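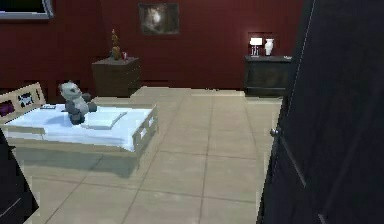

Jörg Rothe asked last month whether a learning system that has only ever worked in rendered rooms can be expected to know anything about real ones. He put the question in writing, and it deserves a written answer.

The Clamdale set now holds 1000 episodes recorded in simulation. Each consists of a short instruction, a starting position, and the full path taken by the person at the controls. The instructions concern ordinary household matters: go to the bed, find the lamp, leave by the door and wait in the hall. Of these episodes, 300 take place in bedrooms, which were added in July after the first trials showed that the system had learned kitchens and little else.

Rothe's concern is a fair one. A rendered floor has no dust, and a rendered door does not stick. It is not my position that such episodes can replace recordings made in a home. They serve to give the system a broad acquaintance with rooms before the more costly work begins. Wall color, floor covering and the placement of furniture can be changed in an afternoon – in a rented apartment they cannot be changed at all.

The greater difficulty has been language. Lina and Ilter wrote the early instructions between them, and their habits soon became the habits of the system. It responded well to "the cabinet by the wall" and poorly to "the dresser," although both writers had the same piece of furniture in mind. We have since asked that every instruction be written by one person and reworded by another who has viewed the room but has not read the original. Some 375 instructions have been treated in this manner.

We have also revised the rule on failed episodes. Previously, any run in which the operator turned the wrong way was deleted. Hollis Tillman argued that a wrong turn followed by a correction is worth keeping, and I have come to agree. Such runs are now retained and labeled, provided that the operator reaches the goal without a restart.

The next 100 episodes will begin at doorways. Too many of the present ones start in the middle of the room, with the goal already in plain view. Lenz is preparing the list of starting positions, and readers who wish to comment on it may write to me before recording resumes.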